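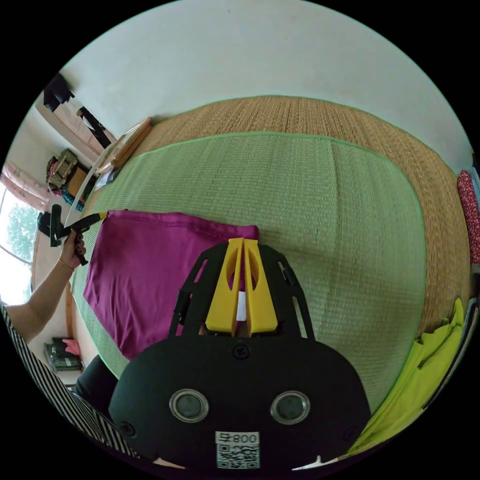 Notebook, hand-held grippers – unit 008, right hand
April, started 8:40 in the morning, coffee already cold

Okay, so 008 right is back on the cloth work and I want all of this in one place before I forget which screw did what. The left one of the pair gets its own page when I have the energy. It has been behaving, so it can wait.

The complaint first. Over the last stretch of folding work the right hand kept letting go of thin cloth a moment too early. You squeeze, the corner comes up nicely, you start to carry it across and then it slides out from the bottom of the pinch. Cotton was fine! Towels were fine! It was the slippery stuff every time. The log from the Gultville set said the fingers were closing all the way, so whoever looked at it before me (me, two weeks ago) wrote "OK" and moved on. Not my best entry.

What I found

The fingers weren't parallel. With the grip squeezed shut, the flat tips met first and there was still a sliver of gap lower down, and cloth just wriggles into a gap like that. You can't see it well by eye when the fingers are open. I shut them on a strip of receipt paper and tugged: tight at the tips, nothing at all below the oval. Did the same with the left gripper and the paper tore before it slid.

Two causes, I think. The right finger had worked loose on its arm, only a hair, but you could feel it click if you pushed it sideways with a thumb. And the linkage on that side was gritty. Lint, mostly, plus a long dark thread wound twice around the pivot, which came out with tweezers in one very satisfying pull.

What I did, in the order I did it

1. Handle off power, cord out, gripper upside down on a folded towel. The last time I did this on the bare bench I scratched a camera window, so, towel.

2. Wiped down both slotted arms, inside the slots too. A cotton swab cut in half lengthwise fits. A whole one doesn't and leaves fluff behind, and then you're cleaning up after your cleaning.

3. Took the yellow fingers off and marked them L and R on the back with pencil. They look the same both ways around and they wear differently! I swapped a pair once on the Esine kit and spent an afternoon chasing an offset I'd made myself.

4. Pivot cleaned, one tiny drop of light oil, then worked open and shut 50 times and wiped again. Go easy with the oil. Any extra creeps down to the finger faces and then you have a gripper that can't hold a napkin.

5. Fingers back on, screws only snug. Closed the grip on the thin steel strip from the Obradović box (the shorter of the two, the longer one has a burr), held it shut, and tightened with the strip still in there. That lines the faces up much better than doing it by eye.

6. Cross-head screw under the fingers: a quarter turn, no more. It bites into plastic and there's a spare hole's worth of regret waiting if you lean on it.

7. Paper test again, top, middle and bottom of the fingers. Good at all three.

Zeroing

After any of the above the open and closed readings have to be taken again. I always want to skip this and I always shouldn't. Fully closed came out at 20 counts and fully open at 355, which is a bit more travel than before (the thread, I guess?). Typed both into the settings file for the right hand and saved a copy under the old name with "before" stuck on the end. Please don't tidy those copies away, I do go back to them.

Closed on a single layer of thin cloth should read a little above the fully closed number. If it reads exactly the same, the gripper can't tell cloth from air, and the whole recording is useless for anything to do with grasp. The old settings had it reading the same. So there you go, that explains the odd plots.

Lens check

Both wiped with the gray cloth, never the yellow one, which has had oil on it. I also went over the tag on the label, as the reader refused it once this morning and then took it happily after a wipe. If it starts refusing again I'll print a new one. The spare labels are in the flat tin with the zip ties, and make sure you take the right-hand label, the one with 右 on it. There's a matching one for the left and they are very easy to mix up at the end of the day.

Trying it on something awful

The purple satin is my favorite torture cloth. It's slick, it crumples if you breathe on it and it shows every slip. It goes on the green woven mat, which has enough texture that the cloth doesn't skate off when you poke at it, and both hands go to work on it. My routine is pinch a corner with the left, come in with the right, close, lift, let go, again. I look down between the yellow fingers on the right before each close, to see that they're still standing side by side with an even gap between them.

Also watching the cord on the left gripper, as a pull on it tips the wrist in a way you don't notice until you play the recording back.
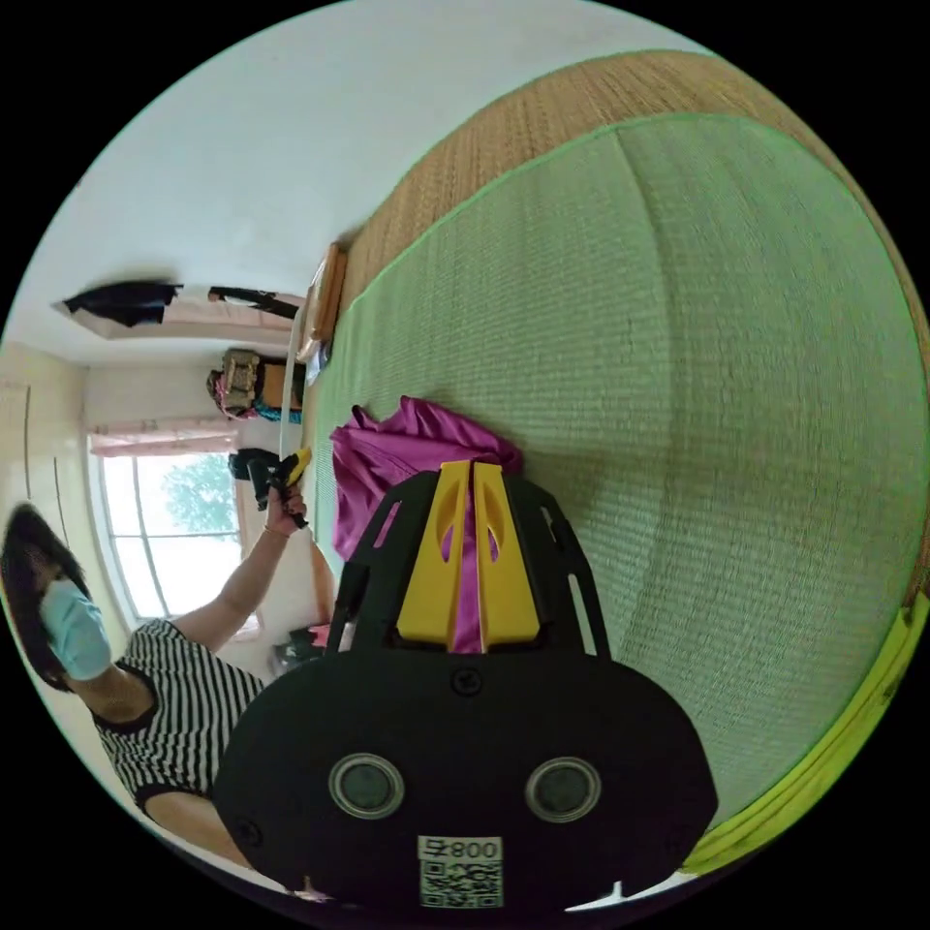
How it went

Better! 209 grasps with the right hand and the early let-go is mostly gone. I still got a handful of slips near the hem, where the seam makes the cloth thicker and the tips ride up on it. I think that one is technique. If I come in flatter and let the seam sit lower in the fingers it holds, and if I go in straight down on top of it I lose it. Worth a line in the Brovari folding notes for anybody new.

The squeeze felt stiffer than the left at the start and had evened out by around the halfway point. Oil settling in, probably. If it's still stiff tomorrow I'll open it up again.

To do

– Same paper test on the left hand, even though it's behaving.
– Order more yellow fingers. The R one has a shiny patch along its inner face and I give it a month.
– Find out why the reader is picky in the morning and fine after lunch. Daylight from the window? Try it with the curtain pulled across.
– Put the steel strip BACK in the Obradović box. It's in my pocket as I write.
– Lint check on both pivots after every cloth day, with the good tweezers, the ones with the bent tip.

Stopped at 4:15, gripper on charge, settings file copied to the shared folder.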